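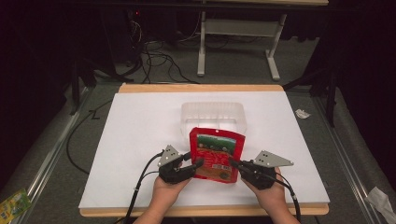 Stand-up pouches are harder to pack well than boxes, according to Kerttu Kauppinen, and new packers should learn them first. A box tells you where its corners are. A pouch bends, slides and leans on whatever is next to it, and the packer has to decide which way it will stand.

Chapter 4
Packing Flexible Pouches

In Chapter 3 you packed rigid goods: cartons, cans and jars. This chapter covers food sold in soft pouches, such as snacks, dried fruit and pet treats. You will learn how to pick up a pouch, how to set it in an open tub, and when to pull it from the order.

Key terms
Face: the side with the main printed picture.
Hang hole: the small hole near the top, used to hang the pouch on a store peg.
Headspace: the air left above the food inside a sealed pouch.
Tub: an open-topped container used to carry goods between the shelf and the packing table.

4.1 Picking up a pouch

Hold a pouch by its two side edges, one hand on each. Pressing on the face can crush the food and push air against the top seal. Lifting by the hang hole puts all the weight on a thin strip of film, and the strip may tear.

Keep the face toward you as you lift. Find the barcode before you lower the pouch, so that you do not have to take it out again to scan it. Its place varies from one brand to the next.

4.2 Filling the tub

Set the tub on a flat surface with a long side toward you. Lower each pouch bottom first and let go only when it rests on the floor of the tub. Stand the pouches in a row, faces all the same way. The row should be snug enough to stay upright, with room for your fingers at the sides.

The Tudthorpe packing room logged 1,548 pouches in August and set aside about 100 of them. Most had creased seals from being forced into a full row. Nathalie Wuyts later lowered the limit there to 6 pouches per row. Exercise 1 at the end of this section uses the same limit.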